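Gedus Robotics Club
Minutes of the Saturday meeting

The meeting opened at 2 p.m. Minutes of the last meeting were approved with one fix: the Trunora entry fee is 305 dollars, not 350.

1. Dish task
The club is still on the washing task for the Trunora student challenge. The target stays at 400 recorded runs before the entry closes. 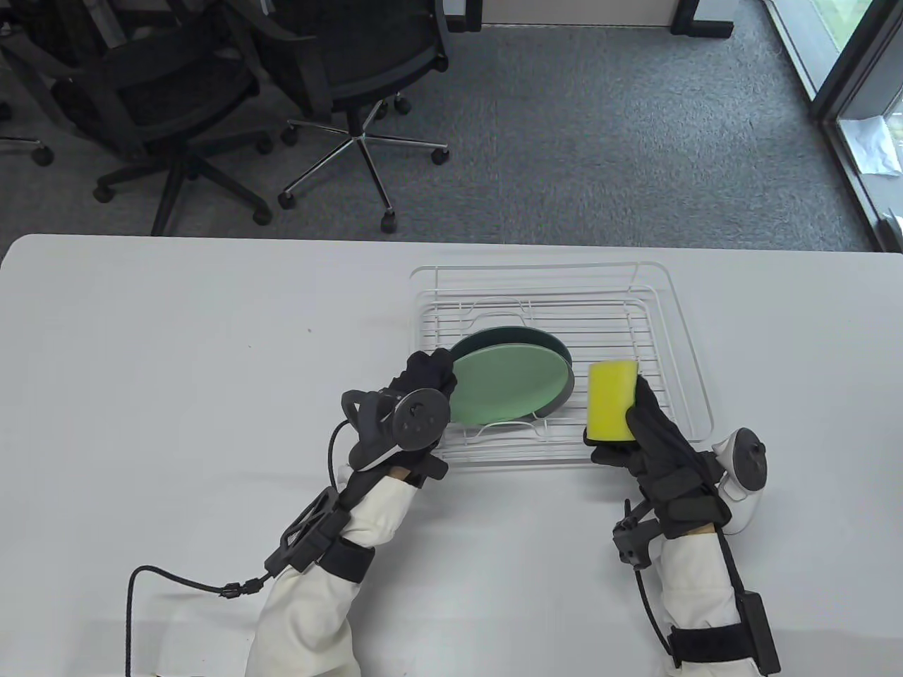 Dish task: sponge, plates and white rack.

Arm straps were discussed. Members asked for shorter turns, and a limit of 15 minutes per person was agreed. Cable checks will be done at the start of each turn.

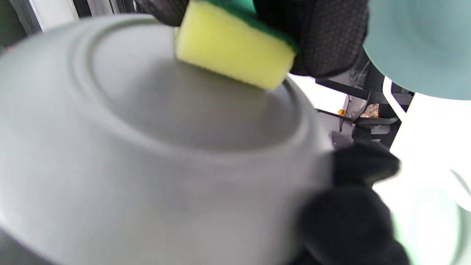
Bowls will be scored separately from plates on the Meireles sheet. The sheet has no line for the underside, and two members wanted one added. Scrubbing at the foot ring with the bowl turned over, yellow side of the sponge down, will go in as its own step. Motion carried.

2. Labels
The label list was read out and is too long. Plate steps will be cut to pick up, scrub, rinse motion and place.
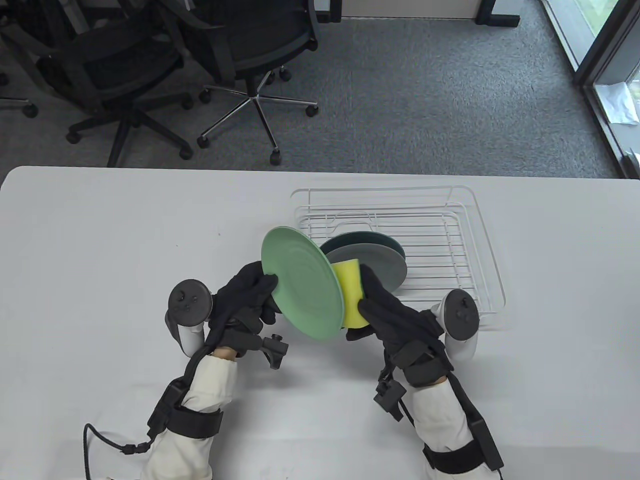 The scrub label caused the most debate. Some runs mark it from first contact and others from the first stroke. It was agreed to use first contact, so a sponge pressed to the face of the light green plate counts as scrub even if the hand is still. Old files will be relabeled by July.

3. Software
The Fesovton viewer drops the last second of long files. A fix is being tested. Until then, members should hold still at the end of a run before stopping. 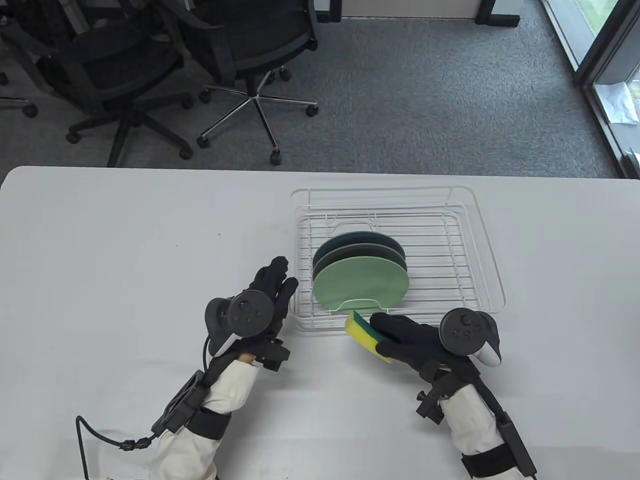 Files already saved with the old version do not need to be redone unless the final place step is missing. The check will be split between the two lab groups.

4. Other business
Permission slips for the challenge trip are due next meeting. The storage closet key is to go back to the front office after each session.

Meeting closed at 3:15 p.m.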